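Skorka Textile Care Program
Garment Handling I, handout for unit 4: folding shirts
January 2022

Search this site Go

What this unit covers

By the end of the unit you should be able to fold a long-sleeved button shirt to a shelf rectangle, stack it with others, and explain why the fold lines go where they go. We work with flannel and other soft plaid cottons first because they stay where you put them. Dress shirts come in the May unit.

Bring two shirts of your own. They should be washed and fully dry. Do not iron them.

Preparing the table

Clear a space wider than the shirt with its sleeves out. Keep the shirts you have not folded yet in a basket at the back corner, away from your elbows. A basket with holes in the sides is better than a solid tub if the clothes came straight from the dryer, as the last of the heat can get out. Fold one shirt at a time and leave the others where they are.

Plaid and check are good teaching fabrics. The pattern is a built-in ruler. If the black squares along the side fold wander from one column to the next, the fold is crooked, and you can see it without measuring anything.

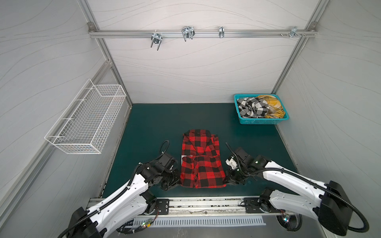

Button the shirt before you fold it. The top button, the middle one and the one above the hem are enough for practice. For store display, do all of them. An open placket slides apart as soon as the body is turned over, and the two fronts end up at different lengths.

The fold

1. Lay the shirt face down with the collar away from you. Smooth from the middle out to the sides with flat hands.
2. Pick up one side seam and bring it toward the center of the back. The fold line starts halfway along the shoulder and runs straight to the hem.
3. Turn the sleeve down so it lies along the body. It must not cross the fold line on the other side.
4. Repeat for the second side.
5. Bring the hem up a third, then again to the base of the collar.
6. Turn the shirt over and straighten the collar.

Weight matters more than most students expect. A heavy flannel of 200 grams per square meter or more makes a thick edge at the second turn, so leave a little slack there. Thin cotton can be folded tight.

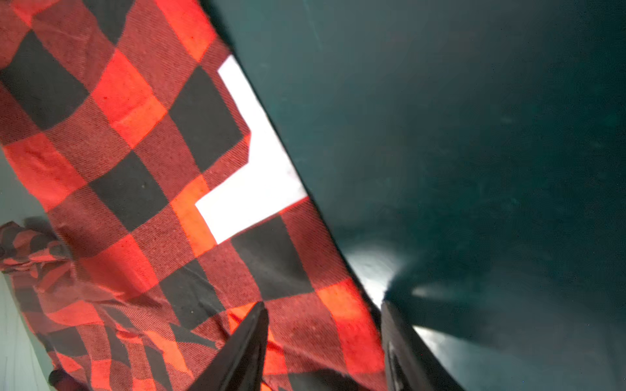 Lint shows up on dark squares before it shows on light ones. Use the roller after step 1, while the back is flat, and again after step 6. Do not roll over buttons.

Labels should end up inside. If a care label sticks out past a side fold, open that side, tuck the label flat against the body and fold again. Pushing it in with a fingertip leaves a lump that prints through to the front when shirts are stacked.

Common faults

Sleeve bunched under the body. The shirt will rock when laid down. Go back to step 3.

Body wider at the shoulder than at the hem. The side fold was started too near the cuff side of the shoulder.
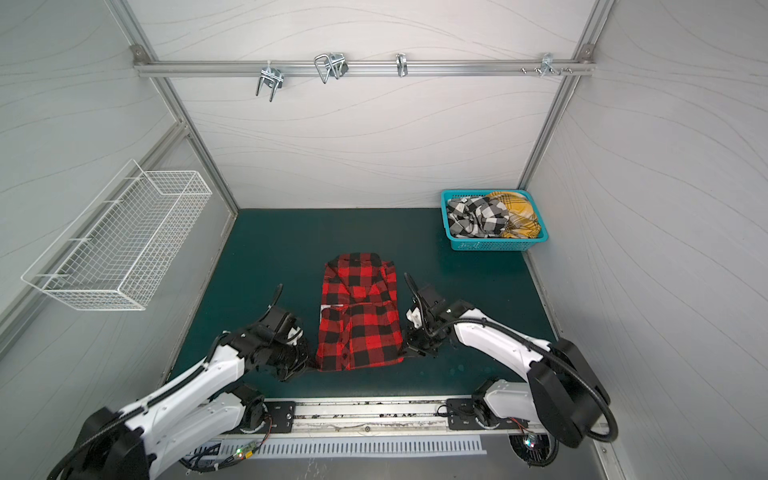 Collar pulled to one side. The two side folds are not the same width. Compare them by counting checks from the placket to each edge.

Wavy hem. The shirt was not smoothed before the first fold. There is no quick repair for this, so open it fully and start over.

Practice and grading

Fold the same shirt 8 times in a row, opening it completely each time. Then change to your second shirt. You will be graded on straight edges, hidden labels and a level collar. Speed is not graded in this unit.

The stacking exercise uses the Nostgate shelf board. Put the thick edge to the front on every shirt so the stack does not lean. 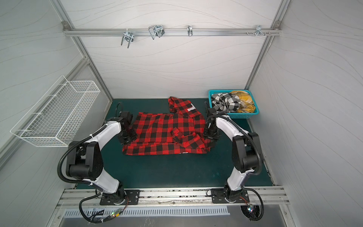

Govindasamy objected in the review session that starting face down wastes a turn, and that a shirt left face up can be folded just as square if the sleeves are crossed over the front first. That method is acceptable for home use. It hides the placket, so the shirt has to be flipped for display anyway, and the grading sheet follows the six steps above.

Reading for next time: Ramach workbook, the pages on collars and cuffs. Bring one shirt with a stiff collar.

Contact the program office | © Skorka Textile Care Program | Back to top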